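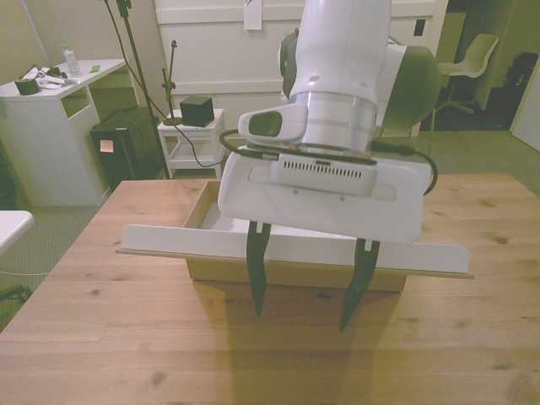
Land and Lease Analyst, Takus Energy

Takus is an independent oil and gas producer with 578 operated wells and a field office in Moson. We are hiring a land and lease analyst to work on the integration of the Plollirier properties, which we agreed to buy earlier this year. The position is full time and reports to Maysoun Ghanem, land manager.

The Plollirier leases came with paper files, two different numbering systems and a spreadsheet that has not been updated in some time. Your first job will be to match each lease to its wells and get the correct royalty owners into our land system before the May check run. After that you will take over regular lease records for the whole Moson area.

Duties
Review leases, assignments and division orders
Track expiration dates, rental payments and drilling obligations
Answer calls and letters from royalty owners
Work with accounting on suspended payments
Prepare monthly acreage reports
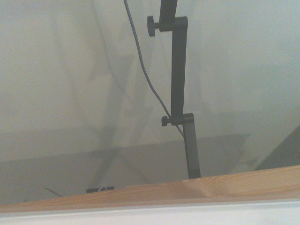
You should have at least two years of work in a land department, a title company or a county records office. You need to be able to read a legal description and plot it. Experience with joint operating agreements is helpful – we can teach the rest. A degree is preferred but we will accept equivalent work experience.

The job is based in Moson. Expect to spend roughly 20 percent of your time at county courthouses, so a valid driver's license is required. Mileage is paid. Benefits include health and dental coverage, a retirement plan with company match, and paid vacation starting in the first year.

To apply, send a resume and a short cover letter to Maysoun Ghanem at the Moson office by March 14, 2020. Please list the land software you have used. Two references will be requested after the first interview. No recruiters, please.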